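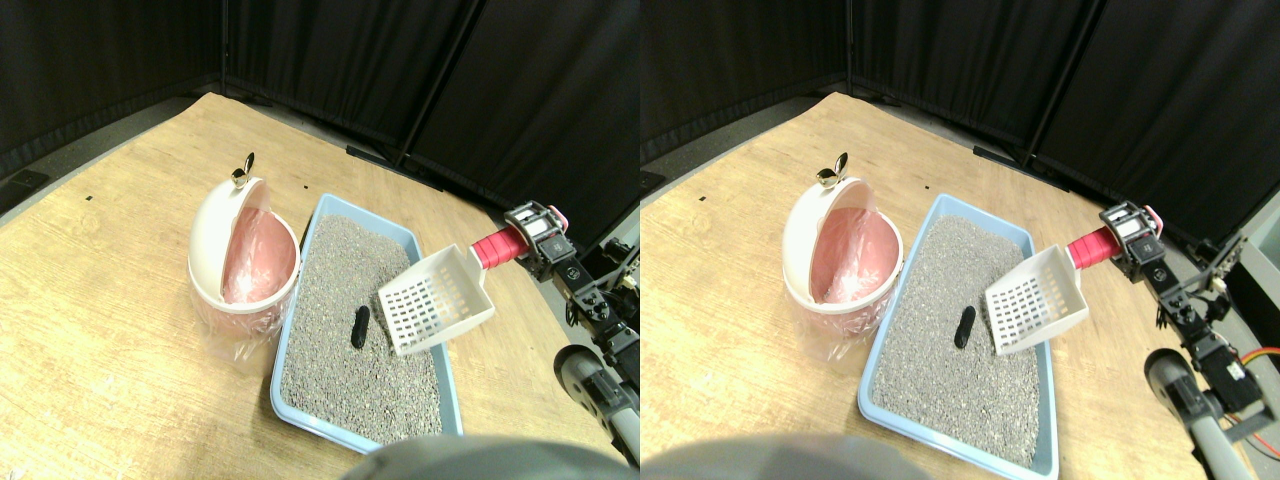
By the Campus Life desk, Drelmont Quarterly
Spring issue

Ask the students in the Brisden College robotics club what they're building this semester and you'll get a grin first. It's a robot arm that scoops the litter box!

The project is called Pralleck, after a cat who belonged to one of the founding members, and it lives in a corner of the Bhardwaj Building behind a set of black curtains. There are 16 students on it this year. A few are engineering majors, but there's a dance major too, and a nursing student who joined because her roommate did and now writes most of the test plans.

The job looks easy if you've ever done it half asleep before breakfast. For the arm it's a real puzzle. Litter shifts when you push on it. Go in too steep and the scoop plows up a heap of gray granules, too shallow and it skates right over the small dark lump it came for. Then the whole load has to travel across to a white bin with a pink liner and get over the rim.

The students love this stuff. I sat in on an evening session in March and listened to a long, happy argument about the angle of a wrist — whether the slotted face of the scoop should lead or follow — and by the end of it three people were acting out the motion with their own forearms. The club's logbook has 1194 attempts in it, each with a line or two of notes. "Good sift, bad aim" shows up a lot. So does "too eager."

Much of the season has gone into the approach, the short stretch when the scoop hangs over the tray and has to choose its spot. New members start there. They learn to move one joint at a time, then two together, and they learn to keep a hand near the stop button. The older students are patient teachers (they remember their own first nights with the arm).

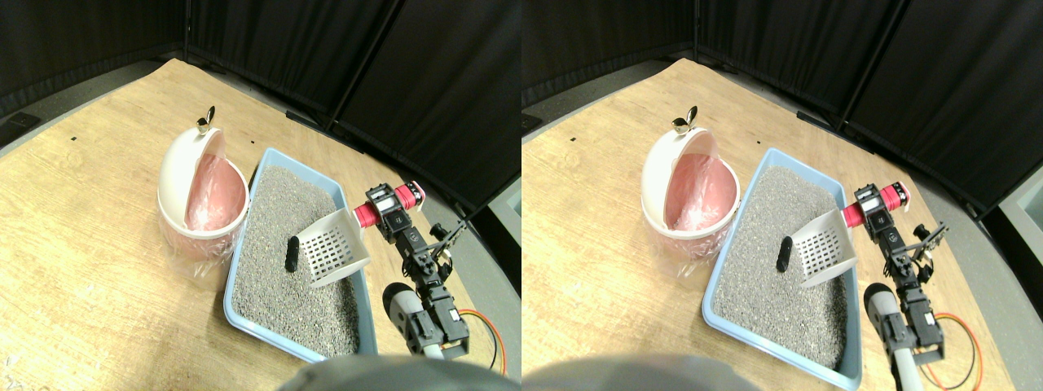

Getting ready for May

The club shows its work at the Drelmont student fair in May, where 49 teams have signed up. Each gets a table and 6 minutes. The Pralleck crew wants to run the full chore start to finish, scoop, sift, carry and drop, and they've been practicing the talk that goes with it.

Club nights are open to any Brisden student, and you don't need to know how to code. Sessions start at 7 p.m. and tend to run late.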